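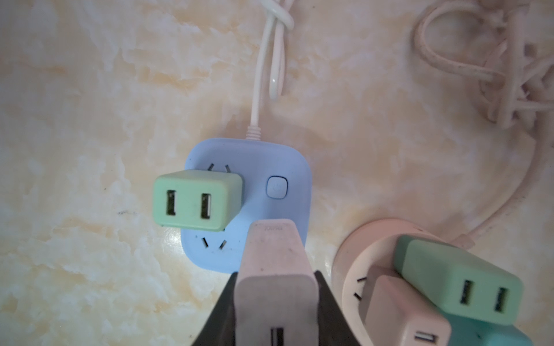 Keeping Creams and Lotions in Good Condition at Home

Silwood Household Advice Service
Last revised 20/02/2018

Households often lose part of a jar or bottle to poor storage. The advice on this page applies to ordinary moisturizers, hand creams, cleansers and body lotions. Prescription creams should be kept as the pharmacist directs.

Where to keep them

Choose a closed cupboard or drawer in a bedroom or hallway. Bathroom shelves are convenient, but the air there becomes warm and damp every time the shower runs, and many creams will separate sooner as a result. Windowsills and the tops of radiators are not suitable at any time of year.

Most creams do not need a refrigerator. Products that carry a "keep cool" instruction may be placed on a door shelf, away from uncovered food. They should not be frozen. A cream that has been frozen and thawed will often turn grainy, and stirring does not restore it.

Opening dates

Many containers carry a small open-jar symbol with a number followed by the letter M. This is the number of months for which the product may be used once opened. Write the month of opening on the base with a permanent marker. If the base is curved, a strip of masking tape will hold the ink better. A jar marked 6M and opened in May should be finished or discarded by November.

Unopened stock should be rotated, with the oldest at the front. Our office received 127 inquiries on storage last year, and the most frequent concerned duplicate jars bought on sale and opened together. Open one at a time.

Jars

Wash and dry the hands before reaching into a jar, or use a small spatula. The spatula should be washed with dish soap after use and left to dry fully – a damp one put back under the lid does more harm than a clean finger. Wipe the threads of the jar with a dry tissue once a week, and close the lid firmly. Never add water to thin a cream that has thickened.

Pump bottles

A pump that no longer draws is not always empty. Stand the bottle upside down in a cup overnight, then unscrew the pump and pour what remains into a clean, dry container with a lid. Label it with the product name and the original opening date. Do not top up a part-used bottle from a new one.

Plutero and Plenon pumps have different collars and should not be exchanged.

Tubes

Flatten the tube from the sealed end and hold the fold with a binder clip. When nothing more comes out, cut the tube across the middle with clean scissors. The two halves will usually slide together to form a cover. Use the remainder within 2 weeks. 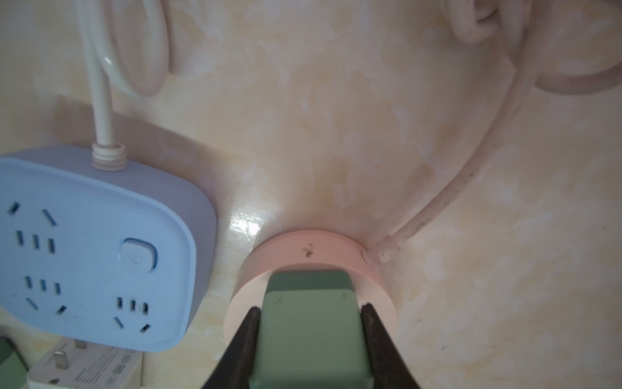

A reader in Miah writes that she cut her hand cream tubes in this way for years and found the cut end dried out within days, until she began putting both halves in a small zip bag. She adds that the bag should be thrown away with the tube.

The service agrees with this suggestion. A lidded food container, kept only for this purpose, will serve equally well.

When to discard

A product should be thrown out if its smell or color has changed, if oil or water stands on the surface, or if it stings where it did not before. Scrape the contents into the household trash – not down the sink – and rinse the container before recycling.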